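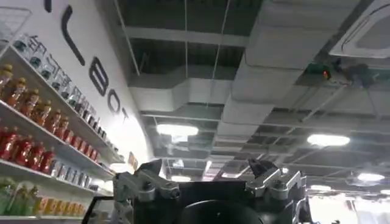
Anyone who has run a small shop will know that drinks are the heaviest, clumsiest and most awkward things you ever have to find a home for, and the Keko Tall Bottle Bay was made with exactly that in mind. It is a tall, white, straightforward shelving unit for shops that sell by the bottle, and we have been supplying it from our Plendcombe warehouse long enough to have become rather fond of it. White is the colour we sell most, and you can see why when a whole row of amber-orange bottles with gold caps is packed in side by side along a white wall – the colour of the drink does all the work, and the shelves keep quietly out of the way. Clear glass looks just as well on it, we think, particularly a long row on the top shelf where the light can get at it.

## Keko Tall Bottle Bay, white

Each bay is 84 cm wide and 30 cm deep. We are often asked for something deeper, and we do understand the temptation, but do try the 30 cm first if you can. Customers can reach the back of it without knocking over the front, and so can whoever is filling it up before opening time! If you have a long wall to cover, the bays bolt together and share an upright, so you buy one starter bay and then as many add-on bays as you have room for. A starter with four add-ons needs a clear run of 452 cm once you have allowed for the uprights and a bit of breathing space at either end, and that happens to be the size most of our corner shop customers end up ordering.

The shelves are powder-coated steel with a small raised lip at the front. They lift out and hook back in at whatever height you like, which is handy if you sell squat little mixers one month and tall cordials the next. You will want a second pair of hands for moving a shelf, and please do take the bottles off first (we have had the phone call, and it was a very sticky one).

### What comes in the box

- 2 uprights with feet, or 1 upright with an add-on bay
- Shelves and back panels, wrapped separately
- Wall fixing brackets, which must be used on every bay
- A strip of clear ticket edging for each shelf
- Allen key and printed instructions

Screws for the wall are not included, as a brick wall and a plasterboard one want quite different things. If you tell us what yours is made of when you order, we'll gladly suggest what to ask for at the ironmonger's.

### Filling it

Everybody has their own way of setting out a drinks wall and we wouldn't dream of laying down the law, but we do ask that the heaviest bottles go on the lower shelves, with the lighter ones further up. Keep one sort of bottle to a shelf where you can. It looks tidier, and gaps show up straight away, so topping up is a much quicker job. Wipe the shelves with warm water and a drop of washing-up liquid – nothing gritty, please, or you will dull the finish.

### Goes well with

**Vulten wire basket.** A hanging mesh basket for odds and ends, such as straws, bottle openers or small bags of nuts. It hooks over any shelf or rail, and the mesh means dust and crumbs fall through.

**Goh sign holder.** A simple clip for a small card sign. It takes card of any ordinary thickness and can be turned to face along the aisle, so people can read it as they walk up.

### Delivery and collection

Bays are sent flat on a pallet and left at the kerb, so do make sure there is somebody about to help carry them in. You are also very welcome to collect from Plendcombe, where there is one bay built up by the front desk for you to prod and measure as long as you like. Ring ahead if you are bringing a van, as the yard is narrow.

The white finish was out of stock for part of February but is back on the shelf now, add-on bays included.

Page last updated Apr 6, 2018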